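After the Meal, the Machine
Table clearing at Rollton moves from people to arms
Apr 18, 2024

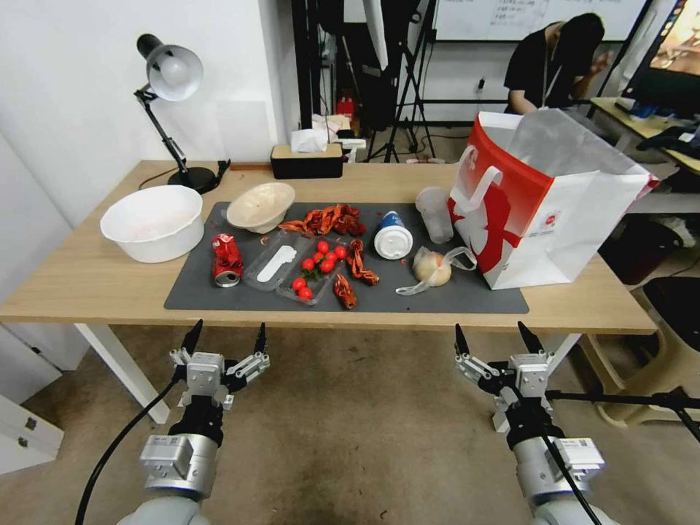 What the arms take on

Food waste is a hard case for automation. Shells have no standard shape, a crushed can lies however it was dropped, and clear plastic gives a vision system very little to work with. At Rollton, a catering site run by Erutitz, two arms with two-finger grippers have been assigned to cleared meals since January. The control software, Ulia, sorts each item as food, packaging or unknown before a finger closes on it.

Unknowns go to a person. Arnar Bech spent years scraping trays on the late shift and now works the exception queue, where he handled 929 items in the first month. A bun still in its bag is a typical entry - food and packaging at once, with no rule for which comes first. Cherry tomatoes are another, as the grip that holds a can will split them.

What changes for the crew

The late shift used to need four people at the sorting tables. It now needs two, and the others moved to dish return on the same pay. Lifting is down. Screen time is up, and Bech says his eyes tire before his back does.

Training takes up to 30 hours, most of it spent on labeling errors and safe stops. Tomaszewski, the contractor that services the grippers, wants that cut. The crew has asked to keep it, and the matter is still open.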